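Julelside: Frequently Asked Questions

This page covers the questions we get most often about Julelside, the second expansion for Plernari. It was last revised for the February patch. If your question is about billing or a refund, please use the support form on your account page.

Do I need the base game to play Julelside?

Yes. Julelside adds a new region and a new storyline to Plernari and can't be started without it. You do not need the first expansion, Flesis. The story mentions a few events from Flesis, but the opening cutscene recaps the parts that matter.

When can I start the new story?

Your character has to be level 19 and must have finished the harbor chapter of the main story. Once both are done, a letter shows up in your mailbox at any inn. Read it, then talk to the ferry captain on the east dock. If you delete the letter by mistake, log out and back in and it will be sent again.

Is there a level boost?

No. Experience from main story quests was raised in the last patch, so a new character will reach level 19 sooner than before. We have no plans to sell a boost.

What is the new level cap?

The cap is now 50. Talent points are still earned at the same rate, and the last row of each talent tree opens at the new cap. Anyone who was already at the old cap keeps the overflow experience they had banked, up to one full level.

How do I unlock the Yan class?

Finish the second quest in the ferry town, then visit the shrine on the hill behind the market. You can make a new Yan character from the selection screen after that, or switch an existing character at the shrine for a fee in gold. Switching resets your talents but leaves your crafting skills, mounts and reputation alone. You can switch back, and the fee is the same each time.

Can Yan characters use heavy armor?

They can wear it, but they lose the stamina bonus from their first passive skill. Most of the Yan gear in Julelside is medium armor. The game shows a warning icon next to any piece that turns off the passive. 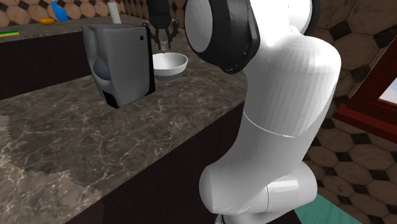 Weapons work differently. A Yan can equip any one-handed weapon without a penalty, including the ones crafted before the expansion. Two-handed weapons can't be equipped at all, and any two-handed weapon you are holding when you switch class goes to your bank. If your bank is full, it goes to your mailbox and stays there until you pick it up.

How many players can join a group?

Groups are limited to 4 players everywhere in Julelside, including the vaults. The larger raids in the base game have not changed. Companions controlled by the game fill empty spots in story dungeons only, and they will leave if a real player joins.

Do the vaults have a lockout?

Normal vaults have no lockout and can be repeated as often as you like. Hard vaults give their main reward once a week per character. You can still enter to help friends after that, and you will get gold and crafting materials but no gear.

I got disconnected in a vault. Did I lose my progress?

Your place is held for 19 minutes. Log back in during that time and you will return to the last checkpoint the group reached. After that the spot is released and the group can invite someone else. Items you had already picked up are yours in either case.

What is error 1676?

Error 1676 means that the game files on your device do not match the version on the server. It usually comes up right after a patch. Close the game completely and check for an update. On PC, open the launcher, go to Settings and choose Repair. On console, restart the system before you check again. If the error comes back after a repair, turn off any mods and try once more.

Are mods allowed?

Mods that change the look of the interface are allowed. Mods that automate combat, gathering or trading are not, and using them can get an account suspended. Many interface mods made for Flesis stopped working with Julelside. We can't help with those, so please contact the mod author.

Does my progress carry over between platforms?

Yes, as long as both platforms are linked to the same account. Characters, gold and unlocked items all carry over. The expansion itself does not. If you bought Julelside on console and want to play it on PC, you need a copy there too.

Where is my preorder cloak?

The cloak is sent to the first character you log in with after the expansion is installed. Look in the Collections tab under Back Items. It doesn't take up bag space, and every character on the account can wear it. Preorders made through a third-party store need the code from the store entered on your account page first.

Can I turn off the snow effects?

Go to Settings, then Video, then Weather, and set Particles to Low. This removes most of the falling snow and also helps on older graphics cards. Snow on the ground is part of the map and stays.

Is there a colorblind mode?

There are three presets under Settings, Accessibility. The ground markers in the vault fights also have patterns now, and those can be turned on separately from the presets.

Will there be more story after Julelside?

The storyline in Julelside is complete. An extra quest chain set in the ferry town is in the works and will be free to everyone who owns the expansion. We don't have a date for it yet, and it will be listed in the patch notes when it's ready.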